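Pliltard: cutlery sorting with overlapping pieces

README for the September release 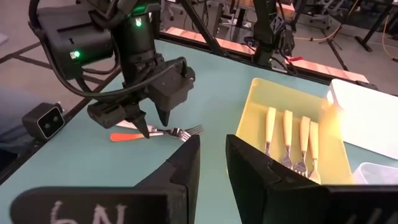 I started Pliltard to answer a small question that kept bugging me: does a policy get better at picking up tangled cutlery if you only show it the awkward cases? Most of the demos I'd been training on had every piece lying nicely on its own, and the policy learned to be great at exactly that. So the episodes in this set lean heavily on layouts like the fork resting partly over the orange-red-handled utensil, where the gripper has to pick one handle and stick with it. Forks that are already sorted sit side by side in the pale yellow tray, and the policy is meant to match their direction when it adds another.

What's in the download

There are 300 teleoperated episodes, split into 2 folders. "baner" has the overlapping layouts and "tusov" has the plain ones, which I kept as a baseline. Each episode has the wrist camera video, joint positions, gripper opening and a short text instruction. I've left 8 episodes out of training for testing, so please don't fold them back in!

How I trained on it

I used a fairly ordinary imitation learning setup — my training code lives in the haruna folder, and the defaults are the ones I ran. It predicts short chunks of motion and replans after each one. I stopped at 90 epochs as the validation loss had gone flat well before that.

What I found

Training on baner alone gave me cleaner grasps on crossed handles, but the policy got oddly hesitant with single forks (it hovers, then hovers some more). Mixing both folders fixed most of that. Glare on pale handles is still a weak spot, and I haven't tried any colour augmentation yet.

If you try it with spoons, open an issue and tell me how it went — I'd love to see the videos.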